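Gusberg Suture Practice Pad
Grultovside Training Supplies – Skills Laboratory Range

Product code: GP-702
Category: Suturing and wound closure
Availability: In stock
Page last revised: 2024-04-12

Overview

The Gusberg Suture Practice Pad is a soft, pale pad for the teaching and rehearsal of wound closure. It is supplied to hospital skills laboratories, nursing and medical schools, veterinary departments and training centres. The pad may be used with hand-held instruments or with instruments mounted on arms, and it is suited to both first lessons and longer periods of supervised practice.

The pad is sold for training only. It is not a medical device and must not be used in the care of patients.

The pad surface

The surface is slightly textured and gives under light pressure. It is intended to receive a curved needle without tearing when the needle is passed at a suitable angle and drawn through along its curve. Where the needle is forced or twisted, the hole will widen, and the learner will be able to see the result.

Pads are delivered uncut. The instructor makes the incision with a standard scalpel and decides its length, depth and direction. A straight cut is recommended for beginners. Cuts that run at an angle to the pad, or that taper towards one end, are better kept for learners who can already place even stitches.

Wound colouring

A bottle of Jellcombe wound colouring is included with each full set. It is applied to the inside of the cut with the brush provided and gives a pink to red tone. The colouring helps the learner to tell the wound edge from the surrounding surface, which is otherwise pale throughout. A small amount is sufficient. Some spread on to the surface beside the cut is normal and does not affect the use of the pad.

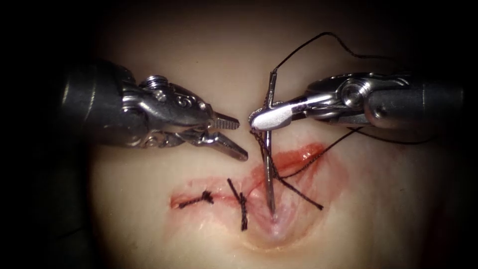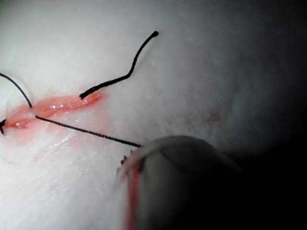
Black suture thread at a coloured incision.

Choice of thread and needle

Black braided thread is recommended for general teaching. It shows clearly against the pad, so that the spacing of stitches and the lie of each thread can be judged from the other side of the bench. Undyed thread may be used, though it is harder to follow.

Thread is not included with the pad and should be ordered separately. The Lacroix curved needle and braided thread pack is held in stock and is suitable for all pads in this range. Needles are sharp and must be counted out and counted back at every session.

Suggested exercises

Single interrupted stitches along a straight cut, with equal spacing.
A continuous stitch, keeping the thread under steady tension.
Passing the needle between a grasper and a needle driver.
Closing the tapered end of a cut.
Tying and trimming, leaving tails of equal length.

A teaching period of 40 minutes is usually enough for one exercise with discussion. For assessed work, departments may prefer to allow 90 minutes and to issue a fresh pad to each candidate.

What is supplied

Full set: one pad, one holding tray, one bottle of Jellcombe wound colouring with brush, one instruction sheet.
Pad only: one pad in a sealed bag.
Department box: 30 pads in sealed bags, without trays or colouring.

Care and storage

Keep unused pads flat in their bags, away from direct sunlight. Before use, place the pad on a clean, level surface – a dark bench cover is advised where work is to be watched or filmed. After use, remove all needles and loose thread, wipe the surface with a damp cloth and allow it to dry before returning it to its bag. Do not use solvents. Colouring that has entered a cut will not wash out fully.

A pad may be cut several times, provided that a clear margin is left between one incision and the next. Both faces can be used. Pads with torn edges should be withdrawn and placed in general waste once they have been checked for needle fragments.

Ordering

Orders are accepted from institutions by purchase order and from individuals by card. Sample pads are available to teaching departments on written request – please state the course for which they are needed. The price list was revised in March and is sent with every quotation.

Unopened pads may be returned within 30 days of delivery. Pads removed from their sealed bags, and bottles of colouring, cannot be returned.

Related items

Lacroix curved needle and braided thread pack
Jellcombe wound colouring, refill bottle
Grultovside holding tray, spare
Grultovside bench cover, dark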